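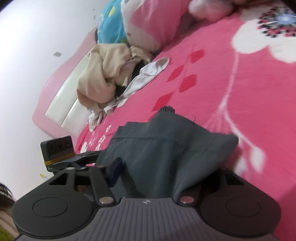 Grey above the pink sheet. Bed = best folding table in the house.

Updated Aug 31, 2026. Folding joggers and sweatpants, the quick way. Rochelle Tomoana asked me to write it down after the last jumble sort at Dramside so here goes, in between loads.

## Before you fold

- Make the bed first. Bottom sheet pulled tight, pillows off, duvet off. You want flat.
- Bright sheet if you've got one. Dark clothes on dark bedding, you lose the edges and end up folding half a leg.
- Empty pockets. Tissues, always tissues.
- Check the knees and the bum for damp. Thick seams hold water longest, so feel those and not the middle of the leg. Any doubt, back on the airer for 30 minutes.
- Loose threads: snip, dont pull. Pulling a thread near elastic is how you get a puckered waistband. Nail scissors live in my peg bag for this.

## Shake, then flat

Hold by the waistband, one hard snap downwards. Gets most of the creases out and turns the cuffs the right way round. If a leg's inside out do it now, you will not want to do it later.

Lay them down on the diagonal if the bed's narrow or you're short in the arm like me. More room for the legs and you're not leaning over. Smooth from the waist down with the flat of your hand, not fingertips.
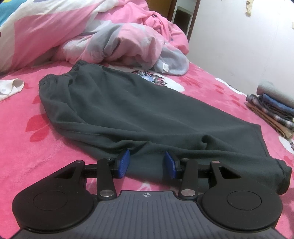
Then one leg over the other, seam to seam. Crotch will stick out in a point, tuck it in so you've got a long straight strip. Everyone skips the tuck and then wonders why the pile leans.

Cuffs up to just short of the waistband. Leave a gap, two fingers or so. Then fold in half again, or in thirds for a shallow drawer. Thick fleecy ones in half only, thirds is too fat and the drawer sticks.

Waistband cord: tie a loose bow before you start. Or before you wash, better. I lost one down the inside of a pair in November and fished it out with a safety pin, took the whole of a radio play.

## Storing

Stand them on end in the drawer, folded edge up. My chest is the old Brunton one with the deep bottom drawer and it takes the lot if they're upright. Stacked flat they didnt fit, and the bottom pair never got worn.

Ebony Tapsell rolls hers. Fine for a bag, very good for a bag. In a drawer they come undone by the weekend. We have agreed to differ.

Don't hang them. Peg marks and long knees.

## Odds and ends

* Dark greys and blacks: wash inside out at 30, less bobbling. Keep away from towels or you'll be picking fluff off til Christmas
* Bobbles already there: cheap razor, cloth pulled tight, light strokes, stay off the seams and the ribbed bits.
* Elastic gone baggy at the ankle? Unpick 2 cm of the casing, thread new through, stitch shut. Wustum market does elastic by the metre, second stall in.
* No softener on fleece. Goes flat and a bit greasy.
* Tumble on low only, and take them out while the waistband's still slightly damp. Airer for the rest.

Fitted sheets next, when I've got the nerve. If you have a method that works for a deep mattress leave it in the box underneath please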